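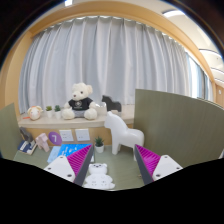 Green desk, wooden ledge, long curtain.

Print this page | E-mail this to a friend
Reading time: 2 minutes

Notes from the back bedroom
November 2019

I have finally stopped being cold at my desk, and I'm going to be unbearable about it for at least one newsletter.

Those of you who were with me in August will remember me moaning about the heat up here. Well, it didn't last! By the time the clocks changed I was doing the invoices in a coat, with a hot water bottle up my jumper and a draught going straight down the back of my neck. I blamed the radiator. I bled it, I swore at it, I very nearly ordered a fan heater (the Rovton one, 30 quid, and I dread to think what it does to the electric).

Then Eleni Vukadinović came round to borrow my big stockpot and went along the window with a lit joss stick. The smoke shot sideways at the bottom corner, every single time. So off I went to Ionescu on the high street for a roll of foam strip, which cost £5 and took me most of a Sunday afternoon, mainly because I stuck the first length on the wrong side and had to pick it all off with a butter knife.

A few things I'd do differently. Wash the window surround the night before, as the sticky stuff won't grip on dust. Buy the thinner foam, or you'll be leaning on the window to get it shut. And do look at your curtains – mine used to hang over the radiator and send all the lovely heat up behind them, so I've taken the hems up in the bedroom and moved the bed along a bit while I was at it.

It's much better. I managed a whole morning in a cardigan! The landing is still arctic, mind you, and the loft hatch is next on my list, so if anyone has done theirs without getting a faceful of old insulation please write and tell me how.

Contact | Copyright 2019 | Back to top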